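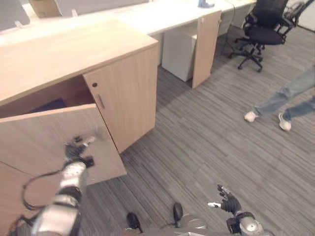

Wann kommt der Film »Bistasine« in die Kinos?
Der Kinostart ist für August 2009 geplant, eine Vorpremiere mit Gästen findet eine Woche früher in Brevilley statt.

PRESSEMITTEILUNG
Brevilley, 13. Dezember 2008

Lwazi Mathebula übernimmt die Hauptrolle in »Bistasine«

Die Produktionsfirma Ovico gibt bekannt, dass die Hauptrolle in ihrem neuen Spielfilm besetzt ist. Lwazi Mathebula wird den jungen Kartenzeichner Ilan spielen, der nach dem Tod seines Vaters in das Bergdorf Bistasine zurückkehrt. Für den Schauspieler ist es die erste große Rolle in einem Kinofilm. Das Publikum kennt ihn bisher vor allem aus der Fernsehserie »Venter«, in der er über 40 Folgen den jüngeren Bruder der Titelfigur gespielt hat.

Zum Casting hatten sich 177 Schauspieler beworben. In der letzten Runde mussten die Kandidaten eine Szene fast ohne Dialog spielen, was für viele von ihnen ungewohnt war. 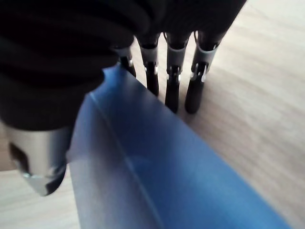 Mathebula hat für diese Szene eine eigene Lösung vorgeschlagen, die inzwischen in das Drehbuch aufgenommen wurde. »Ich habe die Rolle beim ersten Lesen noch nicht verstanden«, erklärt er. »Ilan redet wenig, und wenn er redet, dann meistens über das Wetter. Beim dritten Lesen habe ich gemerkt, dass er sich sehr fürchtet. Von da an wollte ich ihn unbedingt spielen.«

Die Dreharbeiten beginnen im Februar und sollen 83 Tage dauern. Gedreht wird zum größten Teil in der Umgebung von Brevilley, die Innenaufnahmen folgen im Studio von Ovico. Für die Dorfszenen werden noch 100 Komparsen gesucht, bevorzugt Personen ab 50 Jahren. Erfahrung vor der Kamera ist nicht notwendig, Bewerbungen nimmt das Produktionsbüro schriftlich entgegen.
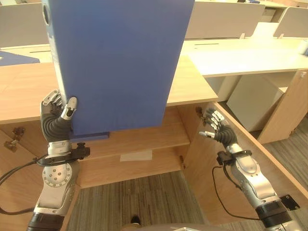
Wird die Serie »Venter« trotz der Dreharbeiten fortgesetzt?
Die nächste Staffel ist bereits vollständig abgedreht und wird wie vorgesehen im Frühjahr ausgestrahlt.

Über eine weitere Staffel wird erst nach der Ausstrahlung entschieden. Mathebula hat den Produzenten mitgeteilt, dass er für die Serie weiterhin zur Verfügung steht — allerdings nicht vor dem Herbst.

Die weiteren Rollen in »Bistasine« werden im Januar bekannt gegeben. Auch die Musik ist noch nicht vergeben, Ovico führt darüber Gespräche mit zwei Komponisten.

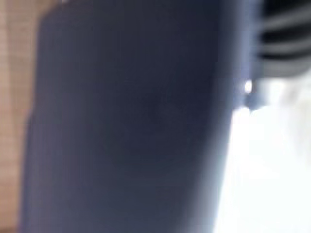
Ein erster Trailer soll im Mai erscheinen. Besuche am Drehort sind für Medienvertreter an zwei Tagen im März möglich. Die genauen Termine werden nach der Akkreditierung per E-Mail mitgeteilt. Interviews mit Lwazi Mathebula können ab sofort angefragt werden, sie werden auf Deutsch oder Englisch geführt.

Pressekontakt:
Ovico Filmproduktion, Abteilung Presse, Brevilley
Abdruck honorarfrei, Belegexemplar erbeten.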